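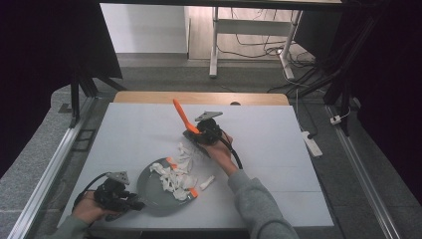

Nestby Folding Table Board, white

A flat work surface that lies on top of a table you already have. It gives you a pale, even area for crafts, sorting, paper work or a quick meal, and folds along its seams when you are done. The matte finish keeps glare down under ceiling lights.

Details

Color: matte white
Shape: rectangular, in panels
Weight: 10 lb
Item number: 958
Price: $42

Using the board

Wipe the table first and lay the board down with the seams facing up. Press each panel flat with your palm. The board is not fastened to the table, so leave a strip of tabletop showing at the far side if you want to check that it is sitting straight. Tables with a cable hole near one edge are fine as long as the board rests on solid wood on all sides.

Plates and shallow dishes can go straight on the surface. A gray or slate plate shows up well against the white, and so does a bright spatula. White paper scraps are harder to see – run a hand over the panels before folding, and check the seams, where small torn pieces like to hide.

Cleaning

Damp cloth and a drop of dish soap. No scouring pads. For crumbs in the seams, use a dry brush with the board half folded. Let it dry open.

Do not put hot pans on the board. Do not cut on it.

Goes with

Trindley shallow plate, slate, raised rim
Fandeo spatula, orange, rounded blade
Lukáč table brush and tray

Shipping and returns

Ships flat in one carton. Unopened boards can be returned within 42 days. If a panel arrives bent or a seam has split, send a photo of the damage and the number on the carton label, and we will replace the whole board. Single panels are not sold – the seams are joined at the factory.

Questions about orders of 10 or more go to Selorm Addo on extension 455. The next batch is due in September.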